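Research > Consumer Products > Working Papers > Section 3

3. Character Headphones in the Shared Household

By the Bellamy Household Objects Group
January

Print this page | E-mail this page

3.1 What counts as a character headphone

We use the term for any over-the-head model whose shape carries an added figure, such as ears, horns, a bow or a crown. Color alone did not qualify. A plain pink headset was entered as a plain headset, and a black one with molded ears was entered as a character headphone. The distinction matters for storage, which takes up most of this section, and for repair, which is treated in Section 4.

The households in the study owned 25 character headphones between them. Cat ears were the most common type. Most sets had been bought as gifts, and in many homes the person who wore them was no longer the person they had been bought for. Older children passed them down when they moved to earbuds, and in a few cases a parent had taken over a child's pair for calls.

3.2 Parts and how they are named

Participants were asked to name the parts of their own headphones before we gave them any terms. "Band," "ears" and "cushions" were the usual answers. The word "ears" caused trouble in the interviews, as it could mean the raised ears on the headband, the earcups, or the wearer's own. We settled on "cat ear" for the raised part, "earcup" for the part that holds the speaker, and "cushion" for the padded ring. The place where the band meets the earcup is called the hinge throughout, whether or not the set folds.

Two-color schemes were usual. The second color tended to turn up in several places on one set, for example inside the cat ear, on the cushion and on the cable (Figure 3). Owners used this when they described a lost or mixed-up pair. One mother told us she searched for "the one with the blue wire" and never thought of it as the one with ears.
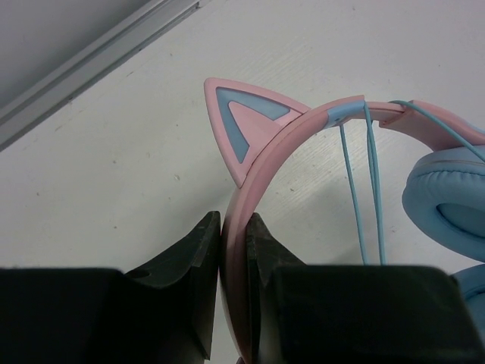
Figure 3. Cat-ear headphones in pink and pale blue, on a tabletop.

Cables were a separate matter. Of the 25 sets, 18 were wired for at least some uses, and for these the cable decided where the headphones were kept. Families hung them on door hooks and bedposts, laid them on shelves, or put them in a drawer with chargers. Hooks worked well for plain sets. With a character set the raised ears got in the way, so the band slid to one side and the cable hung down through the arc. People then wound the cable around the band to keep it off the floor. Several owners did this every evening and were surprised when we asked them about it.

3.3 Storage at home

We looked at four arrangements: the hook, the open shelf, the drawer and the bag. The Trureck stand, a molded post with a wide rounded top, was lent to 12 households for one month in place of whatever they had been using. The Pundach pouch, a soft drawstring bag, was lent to the same households the month after.

The stand was kept in use longer by families with a desk in the child's room. Where homework was done at the kitchen table, the headphones stayed on the table and the stand was moved to a shelf and forgotten. The pouch was liked for travel and disliked at home. The ears had to be worked in past the opening, and younger children left them sticking out. That did no harm that we could find – the pouch simply did not close.

Tables were the most common resting place in every home, whatever else was supplied. Headphones were set down there between uses, most often on one side. We had not planned to record this and added it to the diary sheet in the second week. Entries before that point are incomplete and are left out of Table 5.

3.4 Cleaning

Cushions in pale colors were cleaned more often than dark ones. Owners said that marks showed sooner, mainly along the seam and on the inner edge. A damp cloth was the usual method. The recess of the cat ear collected dust on some models and was cleaned with a cotton swab or a corner of the cloth, though many owners left it alone.

Matte plastic gave mixed results. Ink and marker were harder to remove from it than from glossy bands, according to the diaries, and two families had stopped trying. Stickers came off cleanly in most cases. We did not test cleaning products.

3.5 Limits of this section

The sample is small and leans toward households with children under 12. The Denico survey, used in Section 2 for general ownership, had 3000 responses but did not ask about the shape of the headband, so the two cannot be compared directly. Adult owners who bought character headphones for themselves are few in our group – a later round will need to look for them.

Print this page | E-mail this page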